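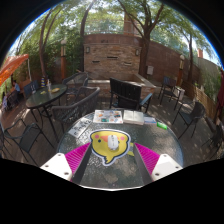

Vilgot Lundgren respondeu:
Eu ia com calma nessa conta, viu. Comprar quatro conjuntos de uma vez, sem ter passado nem um mês com o primeiro, é pedir para ficar com três parados na gaveta. Já fiz isso com câmera, com bateria, com tudo.

birger_eklund
Concordo em parte com o Vilgot, mas só em parte! O orçamento que a Malsha postou na quarta (3.070 euros, quatro garras de mão da Remel, com as almofadas de reposição incluídas) está bom, e comprando separado o frete come toda a vantagem. Aqui pagamos 900 por uma só, e depois ainda veio a alfândega, que eu nem tinha posto na planilha e que me rendeu uma conversa bem desagradável com o financeiro.

malsha.w
Gente, obrigada pelas respostas, vocês são uns amores. Deixa eu explicar melhor o que temos em mente, porque acho que contei a história pela metade. A ideia é gravar tarefas simples de mesa, pegar e soltar objetos do dia a dia, dentro e fora de casa, com duas pessoas trabalhando ao mesmo tempo. Na foto que abre o tópico dá para ver o tipo de coisa: um mouse em cima de um tapetinho em forma de cabeça de calopsita, papel e livro mais para trás, mesa de vidro. O total aprovado para o semestre cobre as quatro garras e sobra um pouco, mas esse pouco precisa pagar também armazenamento, e é aí que eu me enrolo.

arvid_e
Malsha, se são duas pessoas, por que quatro garras? Pergunto sem maldade nenhuma. Duas em uso e uma de reserva me parece mais do que suficiente, e com a diferença você compra disco e ainda toma um café. Mesa de vidro ao ar livre, aliás, eu deixaria para a segunda etapa. No Dirar tivemos bastante trabalho com reflexo e perdemos uma boa parte das gravações no tratamento.

Marit Kristiansen
Discordo do Arvid quanto ao vidro. Se o robô um dia vai trabalhar em varanda e quintal, quanto antes aparecer vidro no material, melhor, e isso não custa um centavo a mais. Já quanto ao número de garras estou com ele. Eu pediria à Remel um preço para três e perguntaria direto quanto custa o jogo de almofadas avulso, porque as nossas gastam bem mais rápido do que o resto.

birger_eklund
Marit, três já cai na outra faixa de preço, foi o que me disseram quando perguntei em março. Pode ter mudado, claro.

Vilgot Lundgren
E a Kovács, alguém cotou? Me passaram 713 por unidade, sem almofada extra, mas com o suporte da câmera. Prazo de entrega longo, isso é verdade.

malsha.w
Cotei sim, Vilgot! Para mim o prazo mata, precisamos começar antes das férias. Mas vou fazer como a Marit falou e pedir o preço de três. Para disco e cabos pensei em reservar uns 1.000, alguém acha pouco?

arvid_e
Para um semestre com duas pessoas acho que dá, desde que vocês não guardem tudo em duplicata na resolução cheia. Se quiser, te mando a planilha que usamos no Sollstead, está meio bagunçada, mas tem uma aba só para armazenamento.

malsha.w
Quero, por favor! Pode mandar por mensagem privada mesmo.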